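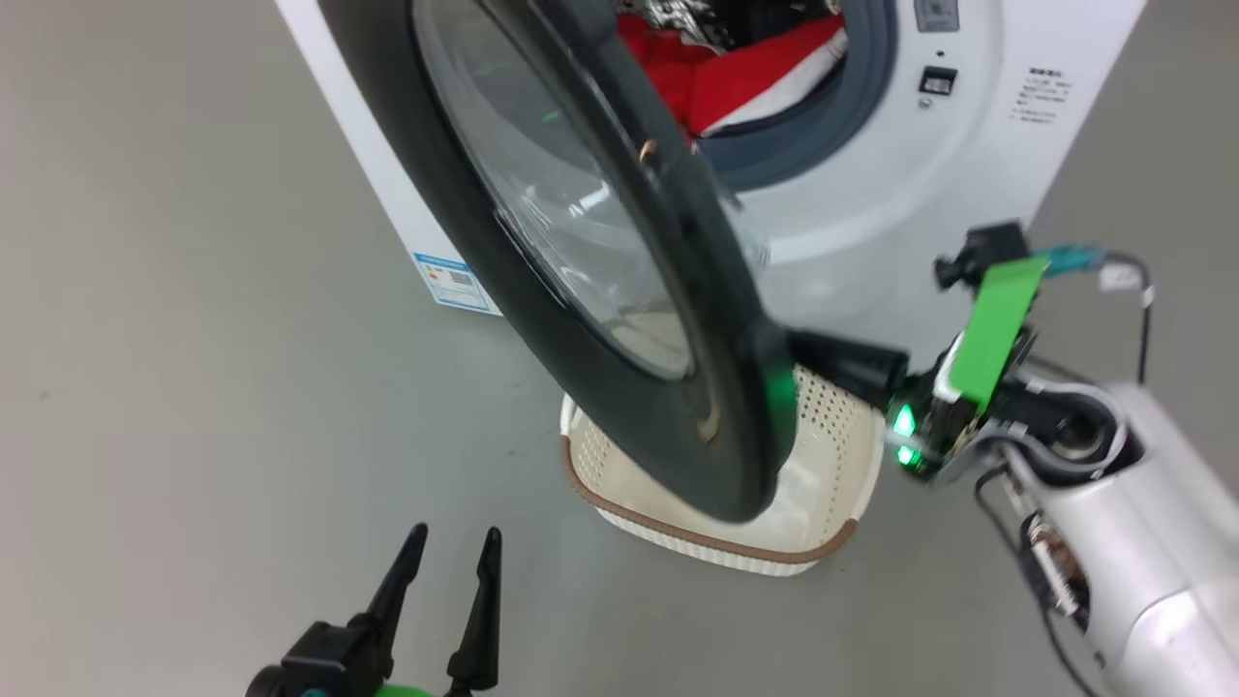 Red things go first today. Long post about soup follows.

1/ My kitchen is also my laundry room, so I cook between the loads. Today it is potato soup with sour rye starter, the kind my neighbor Ida Schmieder taught me when I moved to Wernancombe. I promised several people the recipe, and I am slow with promises.

2/ First, the starter. You need 80 grams of whole rye flour and the double weight of water, lukewarm. Stir it in a clean jar, put a cloth on top, leave it near the stove. Four days in winter, three in summer. It must smell sour like green apples. If it smells like nail polish, I throw it away and begin again.

3/ Ida puts one clove of garlic in the jar, crushed. I put two. She has tasted it and has not complained yet.

4/ For the soup itself I take one kilo of floury potatoes. The waxy ones stay in hard cubes and the soup stays thin, I made this mistake for a whole winter. Cut them small. The pieces do not need to be pretty.

5/ Now onions. Two big ones, sliced, in butter, on low heat until they are the color of caramel. This takes 46 minutes on my old stove. I know because I measured it, after Jannik Hellwig wrote under my last thread that onions are ready in ten. Jannik, they are soft in ten. Soft is a different thing.

6/ When the onions are dark, add half a teaspoon of caraway and let it warm for one minute. Then the potatoes, a bay leaf, salt, and water until everything is just covered. No stock cube. The starter will bring enough taste later.

7/ Cook until a potato breaks when you press it with the spoon. I mash one third of them against the side of the pot and leave the rest in pieces.

8/ The important moment: take the pot from the heat and wait a little before the starter goes in. Mix the starter with a ladle of the soup in a bowl first, then pour it back slowly and stir all the time. If you pour it directly into boiling soup, you get gray lumps. They taste fine but you will be sad.

9/ Then back on the lowest heat for five minutes. It becomes thick and a bit shiny. Taste it now for salt, not before, the sourness changes everything.

10/ On top: chopped dill, a boiled egg cut in half, and the last spoon of the brown onions which you have hidden from your family.

11/ Some answers, because the same questions came in March when I posted only the photo of the bowl.
Nele Mühlbauer asked if it works with wheat starter. Yes, but it is milder, so use more of it.
Nghĩa Văn asked about a version without butter. Sunflower oil is good. Olive oil I did not like here.

12/ Kwok-wai Yip cooks it with dried mushrooms and a spoon of fermented soybean paste. I was doubtful for a long time. Then I tried it at his table and ate two bowls, so I must correct my opinion in public. Soak the mushrooms the evening before and use the water too.

13/ It keeps three days in the fridge. On the second day it is better. On the third day it is so thick that I fry it in a pan like a pancake, with a little flour, and this is maybe my favorite part.

14/ I have not tried to freeze it. If somebody has, please write how the potatoes were after. Mine never survive long enough in the pot.

15/ Next time I will write about the rye bread from the same jar. I still have a problem with the crust on the bottom, it comes out pale and I do not know if the tin or the oven is guilty. If you bake with a dark tin, tell me your temperature please.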